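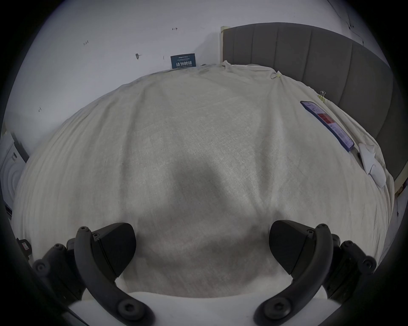

Cloth task: hand-held gripper, fingers open, over the bed.

Trostach Student Robotics Club: frequently asked questions
Updated Mon 26 November

What is the cloth project?
Members use a hand-held gripper to record how cloth is picked up, moved and folded on a bed. The recordings train a folding policy, which we enter in the Hiterley student round. The entry rules ask for 2,000 accepted recordings per team.

Do I need to know how to program?
Not for recording. The training group works in Python and expects you to read other people's code without much help.

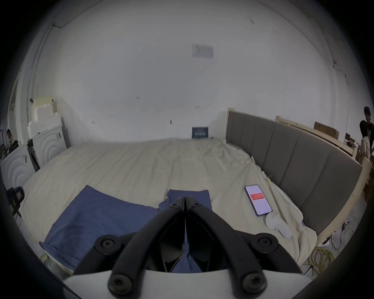 How long is a session?
Sessions last 60 minutes, including set-up and the upload to Stimutix. Two members share a slot and swap at the halfway point. Uploads that fail can be repeated from the club machine the next day.

What counts as an accepted recording?
One complete attempt, from the first approach to the release of the cloth. Attempts where the cloth is dropped and picked up again are kept but labelled separately. Stimutix rejects files with gaps in the tracking data and gives the reason in the log.
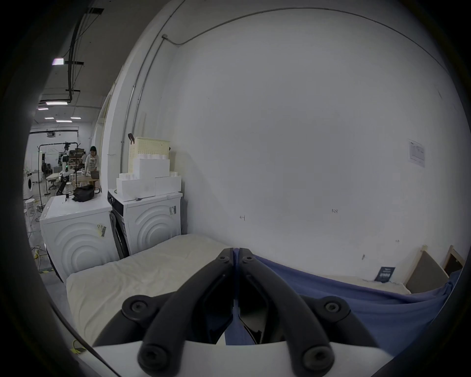

Tracking is lost most often when the operator turns quickly or covers the lens with a sleeve. Move at half your normal speed and keep the wrist level for the first second of each attempt. Plain surfaces are harder for the tracker than busy ones — a cream-white sheet against a white wall offers it very little, while the blue sheet over the right half of the mattress at least gives a clear edge. If the log shows three losses in a row, stop and recalibrate.

Can I change the fingers?
Only between batches. Enter the change in the Sýkora sheet before the next recording, with the batch number. Batch 33 had to be withdrawn for this reason.

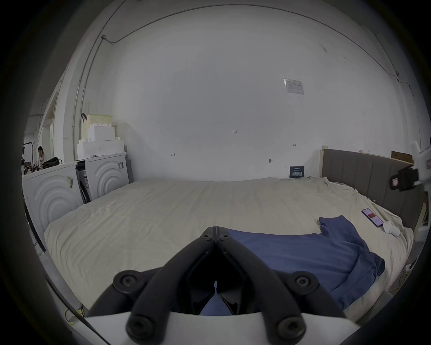
One member wrote in to say that T-shirts should be scored apart from flat cloths, as the sleeves make the first grasp much harder. We agree, and from batch 78 they have their own column in the Sýkora sheet.

How do I join?
Add your name to the slot list on the members' page. New members do one slot with an experienced operator before recording alone.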